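# How to test if a robot can clear your table

*5/31/24*

Many people ask me the same thing when they hear what I do: can a machine clear the table yet? My answer is that it can do parts of the job, and the parts depend very much on the table. So I started to write down how I test it, and this page is the result. You can use it if you are buying, borrowing or only judging a robot from a demonstration. You do not need to know programming.

I have worked for two years on home tests at Ceketeck, together with Harriet Rosenthal. The method is ours, and the mistakes in the first version were mostly mine.

## What you need

- A table that the robot can reach without moving its base
- A cover for the table, such as a cloth or blanket
- Small things from your own kitchen
- A box or tray where the things should go
- A watch and a sheet of paper

Please do not buy special test objects. Hard plastic blocks in bright colors are very easy for a robot, and they tell you little about your Saturday breakfast or your office kitchen.

## Step 1: Choose objects that are difficult in different ways

Take something rigid, something soft, something that rolls and something that can spill. A full set could be a box, a bag of snacks, a piece of fruit and a cup. Add one thing that is really a group of things, for example spoons held by a rubber band. Groups are harder than they look, and the camera software often treats them as one solid object.

Fruit should be real. Plastic fruit is lighter and does not bruise, so the hand may squeeze as hard as it wants and you will never find out.

## Step 2: Prepare the surface

Do one series on the bare table and one on the cloth. Do not make the cloth flat. A real tablecloth has folds, and a fold can stop a finger or lift one side of a box. When the hand pulls something sideways, the cloth may come with it.

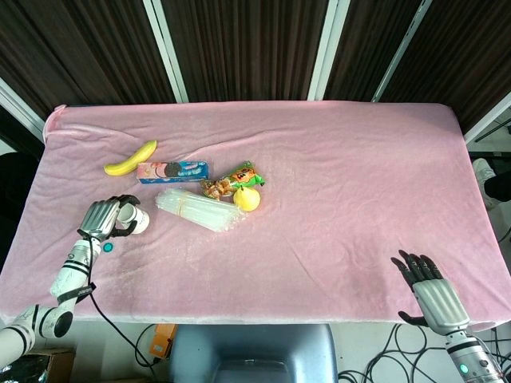 Soft covers deserve more attention than they usually get. On a hard table, a finger can slide under the edge of a flat object. On plush, the finger pushes into the material and the object sinks a little, so the hand must come from above or from the side. A cookie box lying flat, like the pink and blue one on our pink cloth, is a good first object for this reason. The pear is good for another one, as a round body gives the fingers few places to hold. I would also keep a bundle of straws in clear wrapping, because shiny clear material sends back small bright points of light and these can confuse the depth camera.

## Step 3: Give one instruction and step back

Say or type the instruction one time, in normal words: "Put the cup in the tray." Then take your hands away. If you move the cup closer, or turn it so the opening faces up, write that down as help. Hefin Powell, who repeated our tests in his own kitchen with a Skilunik arm, found that he was helping without noticing. He had to put his hands in his pockets.

Keep the stop button close to you during all of this. Helping is forbidden, stopping is not.

## Step 4: Write down three results

For each object, note:

1. **Picked:** the object left the table and stayed in the hand.
2. **Placed:** it arrived in the tray and was released.
3. **Unharmed:** nothing was crushed, torn, spilled or pushed to the floor.

Many demonstrations show only the first one. In our last series we made 121 attempts, and 16 of them were good picks that failed at the release. The bag stuck to a fingertip, or the cup fell over when the hand opened. In a home, this counts as a failure, and a person must come and repair it.

## Step 5: Measure the time, including the waiting

Start the watch when you give the instruction, and stop it when the arm is back at rest. Our slowest full table took 865 seconds. My nephew clears the same table in less time than he needs to complain about it, but he is not available every evening.

Do not compare only the speed, though. A slow machine that works alone can still be useful. A quick one that needs you in the room has not saved you anything.

## How to read your results

If boxes and fruit go well but bags and bundles fail, your robot is normal for today. You can let it sort groceries that have firm packages and keep the rest for yourself.

If the results fall strongly between the bare table and the cloth, try a thinner cloth before you blame the hand. We use one called Dafis, a plain cotton, as a middle step.

If a cup with water in it fails even once, I would not give the robot full cups yet. Test again after the next software update, with the same objects and the same cloth. I will repeat our own series in June with the Rama gripper pads and add the numbers to this page.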